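Course handout 3
Fabrics for the Home: Cotton and Denim
Teacher: Joana Meireles
Anomville Evening School, room 32

What we cover in this unit

In the last unit we spoke about wool. Now we go to cotton, and mostly to denim, which many of you asked for. Please bring your sample book.

1. The weave

Denim is a twill. The weft thread goes under two or more warp threads, and this makes the diagonal line you can feel with your finger. In classic denim the warp is dyed with indigo and the weft stays white. For this reason the back of the cloth is paler than the face.

2. Weight

We give the weight in ounces per square yard. A shirt needs a light cloth, and work trousers need a heavy one. For cushions and table pads I prefer a middle weight, as a very heavy cloth is hard to turn at the corners. Students with a small home machine should test two folded layers first, with a jeans needle.

3. Shrinkage and color

Wash the cloth before cutting. In January the group of Conceição Henriques cut a piece of 69 cm without washing, and after one warm wash it measured 51 cm. It was a loose, unfinished cloth, so this is an extreme case, but please remember it. New indigo also rubs off on light chairs and on hands.

4. Padding and quilting

The stitched lines keep the filling in its place. Mark them with chalk from the center to the sides. Do not pull the cloth while you sew, or the lines will become wavy.

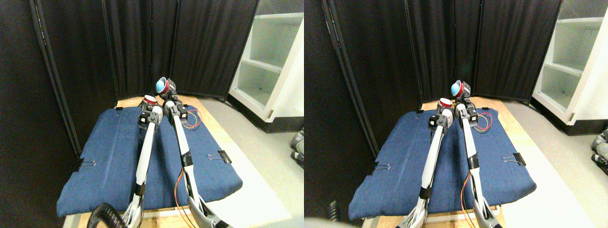
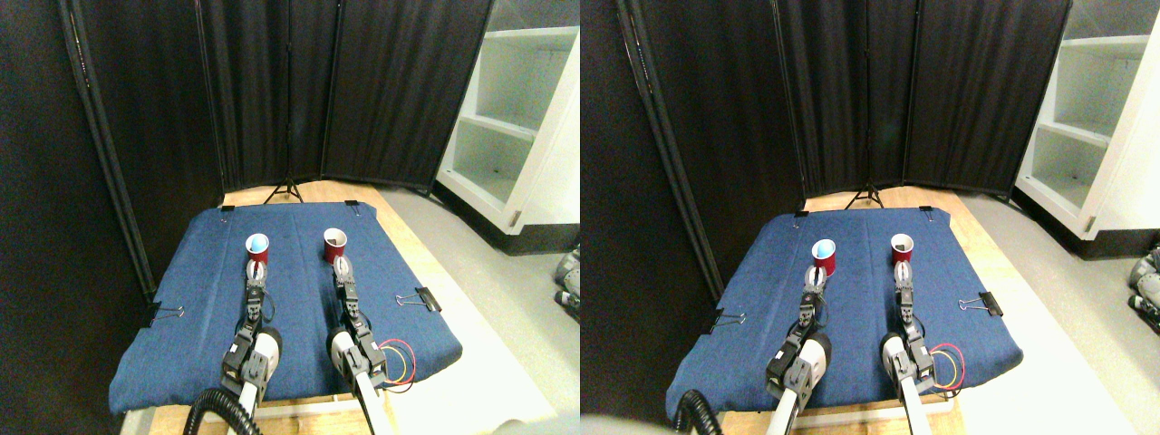

Fig. 1 and 2. Blue denim padding on a table, with red cups.

Homework: read the pages on twill and sew one small quilted square. Bring it on 10/05/2026.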